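How a Cloth Bag Is Made

A cloth bag starts as flat fabric. Many strong bags are made from denim, the same fabric used for jeans. Denim is woven, so its threads cross over and under each other. If you look closely, you can see fine lines running across it. The dark blue color comes from a dye called indigo.

A maker cuts out the front, the back and the handles. Then the pieces are sewn together along the sides. The place where two pieces join is called a seam.
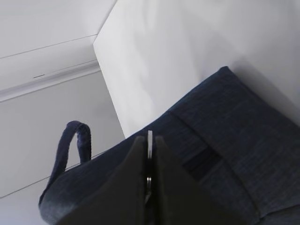
Why is the top edge of a bag often folded over?
Cut fabric has loose threads that can come undone. Folding the edge and sewing it down hides the threads and makes the opening stronger. This fold is called a hem.

Handles need to be strong too, because they carry the weight of everything inside. A handle is often a long strip of fabric, folded and stitched along its edges. Marietjie Motaung sews bags in Plemcombe. She goes over the end of each handle 3 times with her machine. A big bag takes her some 4 hours.

Not every bag is the same shape. A flat tote is good for books. A boxy bag has more room at the bottom, so a lunch box can sit level in it. Thick fabric helps a bag keep its shape.

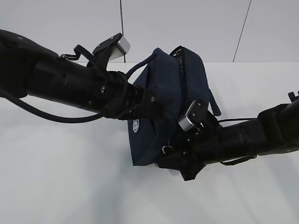
A navy blue fabric bag with a boxy shape.

Try this at home: find a cloth bag and turn it inside out. Look for the seams and follow one with your finger. Can you find where the handles are joined on? Turn the bag the right way out again when you are done.

Words to know
Dye: something that gives fabric its color
Hem: an edge folded over and sewn down
Seam: a line where two pieces are sewn together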